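Home | Opinion | Letters | Local | Archive

The case for the shared table

4 min read
288 shares | 2 comments

The café on Clundstead high street took out its long table in December and put in a row of small ones for two. The owners said customers preferred them, and I believe that. Given the choice, I sit on my own as well. I still think it was a mistake, and I think the same mistake is being made in libraries, works canteens and station waiting rooms up and down the country.

A long table is a poor place to read a contract or have a row. It is a good place to be near other people without having arranged it. You ask if a seat is free. Someone moves a coat. Most of the time that is the whole exchange, and you drink your tea and go. But you have spoken to a stranger, and in some weeks that will be the only time you do.

I worked for eleven years in an office where everyone ate at one table because the room had space for one table. I learned who was ill, who was moving house and which of the managers could be asked for a favour. When we moved to the new building there was a proper lunch area with booths. Within a month people were eating at their desks. We had better chairs and I knew less about the people I worked with. 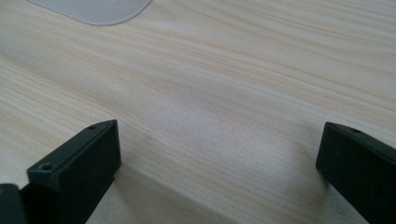 Kanini Mwakalinga wrote to me after an earlier column to say that I was being sentimental, and that for plenty of people a shared table means being stared at, talked over or asked questions they would sooner not answer. She eats alone by choice, she said, and a café that makes her sit with strangers is a café she walks past.

I take the point. Anyone who has been stuck beside a man with opinions about parking will take it too. A place with only a long table shuts some people out, and I would not want that either. My complaint is with places that have none. If all the seats are in pairs, then a person on their own takes up a table for two, feels bad about it at lunchtime and leaves early.

There is also the matter of money. Small tables turn over faster, or owners think they do. The library at Odera spent £2,785 on single study desks last year, and they are good desks, used every day. The big table they replaced was where the knitting group sat, along with a few older men who read the papers and passed the sections round. The knitting group now meets in a member's front room, where you have to be invited. I don't know where the men went.

Councils like to talk about loneliness, and there are leaflets on it in every surgery. Much of what they suggest involves signing up for something. I am not against that, but it asks a lot of a person who has got out of the habit of company. A seat at the end of a table asks very little - you can sit there for a month before you say good morning.

So my request is modest. Keep one. Put it by the window if you can, and leave the newspapers on it. If you run a café and have room for eight small tables, have six and a long one. The people who want to be left alone will still have somewhere to go, and so will the rest of us.

2 comments | Share | Back to Opinion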